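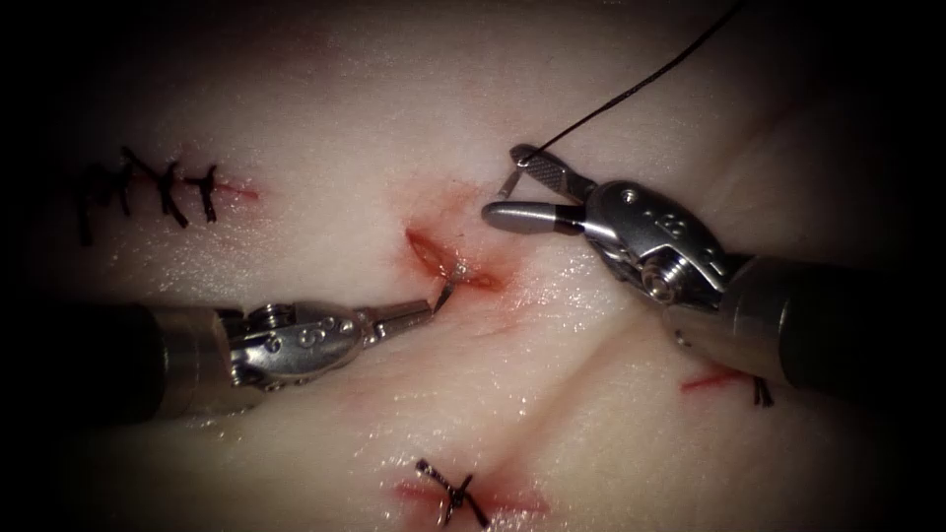 Datasets > Clindex > Suturing > Jaw comparison

22 Jun 2018, posted by the Clindex bench team

Clindex jaw comparison, suturing on pads

Hi! If you landed on this folder from the Studari listing, you're in the right place. I put this set together because I kept arguing with myself over which jaws to leave on the arms for needle work, and after a while it was easier to record a pile of trials and look at the numbers. There are 439 clips, all of them stitches (or attempts at stitches) on synthetic tissue pads, always with two instruments working.

What I compared

Two jaw styles took turns as the needle holder. The first is the Dal Bello, which has a flat jaw with a cross-hatched face against a smooth rounded one. The second is the Trevia, textured on both sides. The other arm kept the same slim pointed jaws the whole time, closed or almost closed, and its job was to press on the edge of the wound so the needle had something firm to go into. I tried swapping that one too, early on, and gave up because I couldn't tell which change was doing what. Those clips are not in here.

Curved needle, black thread, interrupted stitches. I never got running stitches good enough to share.

How I ran it

I used 44 pads. Each one has several short cuts in it, and I worked through them in whatever order was comfortable, so expect to see finished stitches and half-closed cuts sitting near the one being worked on. If you're training anything that looks for "the wound," please keep that in mind! My first little detector happily locked onto old knots all day long.

The pads are shiny and a bit moist, and the red stain spreads out past the cut. The light is strong in the middle and drops off to black at the corners. I left it that way. Turning up the gain made the highlights on the jaws bloom so badly that the needle disappeared, and the needle is kind of the whole point.

What I think so far

I like the Dal Bello better for holding and the Trevia better for letting go. With one textured face the needle still turns a little if you grab it crooked, but you can nudge it back. With two, it stays exactly where you put it, wrong angle and all, and I ended up regripping more. Take that as one person's hands on one controller.

The controller was the same for every clip, with motion scaling left at the default. I did change the wrist speed limit after the first 8 pads (it was way too twitchy), so treat those as a warm-up batch. They're marked "early" in the notes column.

Files

clips/ has the video, one file per stitch
labels.csv has pad, cut, jaw style, result and notes
poses/ has tool positions for both arms

Known problems

14 clips have no pose file. The logger quit and I didn't notice until later. The video is fine.

"Result" is my own call from watching the clip: closed, loose or dropped. I went back and forth on a few of the loose ones, and a second opinion would be great.

Thread color never changes, so I wouldn't count on anything trained here to handle blue or clear thread.

Use it for whatever you like, just mention Clindex somewhere. If you find a mislabeled jaw, send me the file name and I'll fix it in the next upload.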